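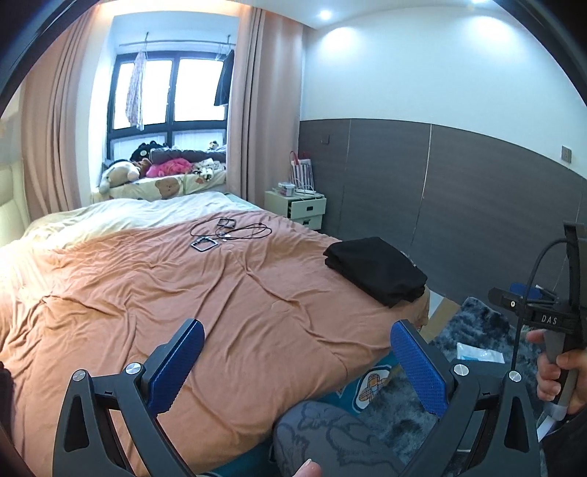
April
Posted by Jocelyn Layug

My share of the Cukora set is 300 demonstrations, all of them done at home with the hand-held gripper. Bedrooms were low on the list when we divided up the rooms, and I asked for one anyway. Soft things are where our policy does worst. A rumpled duvet with a stack of folded black clothes and an earphone cable lying on it is a hard thing to plan around, and the learner has seen very little of that. Most of what we had before was cups and boxes on a bare table at Bondier.

I don't tidy before I start. Wanov, who wrote the task sheet, wanted the bed made the same way each time. We argued about it over email and settled on 200 episodes with the bed as it is and the rest with a made bed.

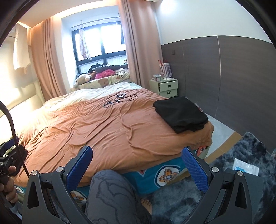 Bed as it is, cables and folded black fabric on the duvet.

An episode is one task from start to finish. If I fumble a grasp I keep going and mark it, and Gough decides later if it stays in. Last week he threw out 19 of mine, mostly for moving too fast. Fair enough. I've been counting under my breath to slow down, and my wrist is happier for it.

The full set stands at 3569 episodes from everyone. Training restarts when the bedroom data is in, so I'm doing mornings while the light is good. Folding is next, then the made-bed half, and I still need to charge the spare battery.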